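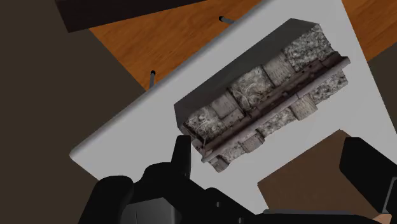 I'm finally ballasting my first layout and I want the stone to look as if it has been sitting in the weather for decades! The layout is called Skadside, a made-up branch line that runs from a slate quarry down to a little harbour, and I've been laying track for it since last February. The track is in, the wiring works, and I can't put the ballast off any longer. What I'm after is a mix of greys with some life in it, a bit like that block with its speckled granite panels and the paler beige patches breaking them up, so that your eye never lands on one flat colour. What I have is a bag of fine grey ballast that looks like wet cement once the glue goes on. I've done two test pieces on scrap board and both dried darker than I wanted, and on one of them the stones floated up and stuck to the sides of the rails. I use watered-down white glue with an eyedropper. Should I be mixing colours before I lay it, or painting afterwards? And is there a trick to stop the floating? It's OO gauge, kept in a spare room that gets pretty warm in summer. Any advice welcome, I'm loving this hobby and I've got a whole station yard to do next.

Macario Medrano
Posted 1 January 2025

Welcome to the messiest and most satisfying job on a layout! I remember being terrified of ballasting and now I look forward to it (I put the radio on and lose an entire afternoon).

Mix your colours first. Painting afterwards can look lovely, but it's very hard to get variety out of a brush when all the stones underneath are the same shade. I buy three bags, a light grey, a mid grey and a buff, and tip them into an ice cream tub in different amounts. Mostly mid grey, a good scoop of the light, and a small handful of buff. Give it a stir but stop early. If you stir until it's even you end up with one new colour and you're back where you started. I like to have streaks left in the tub so that one stretch of track comes out a little warmer than the next.

On the real thing the stone changes along the line anyway. Ballast gets topped up here and there over the years, so you'll see a clean pale patch next to an old brown one. Around stations and signals, where trains stand, it's darker and oilier. Out on the open line it tends to be cleaner in the shoulders and rusty between the rails, with brake dust over everything. If you have a line near you, look at it from a platform or a public footbridge and take some notes. It's amazing how brown it is! Most of us start out far too grey.

As for the floating, your stones need to be damp all the way through before any glue goes near them. Here's how I do it:

Pour a thin line of ballast between the rails and along both shoulders. Less than you think.
Spread it with a soft flat brush and tap the rails with the handle to settle stray stones off the sleepers.
Mist with water and a few drops of dishwashing liquid, holding the sprayer well above the track so that the mist drifts down. A jet from close up will dig craters.
Wait until the whole bed looks dark.
Touch the eyedropper to the edge of the sleepers and let the glue creep in by itself.
Leave it overnight. Don't poke it. (I always poke it.)

Keep everything well away from the moving parts of your points. I put a tiny smear of oil on the tie bar first and ballast around it almost stone by stone. I glued a turnout solid at the throat of my own yard and had to cut the whole thing out, and I still get cross when I walk past it.

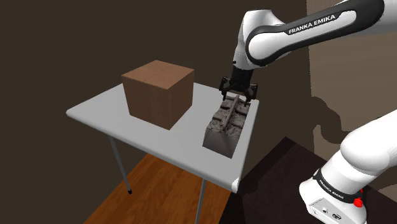 Rusted rail on a bed of grey crushed stone, with darker cross-ties below.

On the drying darker problem, white glue does that with some ballasts, mainly the ones made from real stone. Try matte medium on your next test piece. It costs more but it dries flatter and it's a bit kinder on the ears too, because the bed keeps a touch of give and the trains don't rumble as much. If you've already got a lot of white glue to use up, just pick a mix one shade lighter than you want in the end.

Paint the sides of your rails before you ballast! A dull reddish brown, brushed on, with the tops wiped clean while it's still soft. It makes a bigger difference than anything you'll do to the stone.

Yatziri Solís

I use Lidum matte fixer from the Jeon hobby shop and have had no trouble. Make sure it's real stone and not crushed walnut shell, the shell stuff is what floats. That's probably your whole problem.

Yevhen Marchuk

Yevhen is right about walnut shell, it's very light and it'll ride up on the glue every time. It does come in nice colours, though, and if you've got a bag of it you can still use it on paths and in the quarry yard where a bit of unevenness won't matter.

I'd add one thing about the warm room. My layout is in a garage that bakes from December on, and I used to lose the wetting spray to the heat before the glue had soaked down. You'd get a hard crust with dry stones underneath, and the next time the vacuum came near it, off it all went. Now I do my ballasting after tea, in short lengths, and I mist each length again just before the glue. Three feet at a time is plenty when you're learning.

For the quarry end of Skadside I'd go quite different from the main line. Quarry sidings were often laid in whatever was lying around, so use slate waste or fine dark chippings, let it come right up over the sleepers, and work in some weeds and spilled dust. Then as the line drops to the harbour you can bring in ash and cinders with a bit of sand blown over the top. Three or four different surfaces on one small layout sounds fussy, but it makes the trip feel so much longer!

Weathering powders are great for the last layer. Soft brush, dark brown down the middle of the track, a paler dust along the shoulders. Do it after the glue is fully dry, and hold off on sealing it until you've lived with it for a week, as the sealer will darken everything again. Keep your test pieces too, and write the mix on the back in pencil. I didn't, and I spent an awful long time trying to match a patch by the goods shed. It still doesn't match, so there's a coal heap on it now.

Please post some pictures when the station yard is done, I'd love to see it.

Begoñe Benítez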